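Storing Imported Rice at Home
Filed under: Kitchen Tips > Pantry & Dry Goods

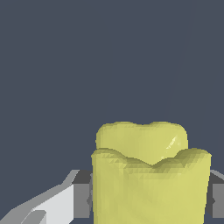

Rice that has come a long way by ship has often sat in a warehouse before it reaches the store, so check the packing date before you buy. Skip any bag with a torn seam or a patched corner. At home, move the rice into a jar or tub with a tight lid and write the date on it. A plain color like pale yellow-green shows up well against a dark background, and you will find the tub faster.

Freeze new rice for 2 days before it goes in the pantry. This kills weevil eggs. Let it come back to room temperature with the bag still closed, or it will pick up damp.

White rice keeps for years if it stays dry. Brown rice has more oil and should be used within 4 months, sooner in a warm kitchen. Don't pour a new bag on top of the old one. Finish the old rice first, then wash and dry the tub.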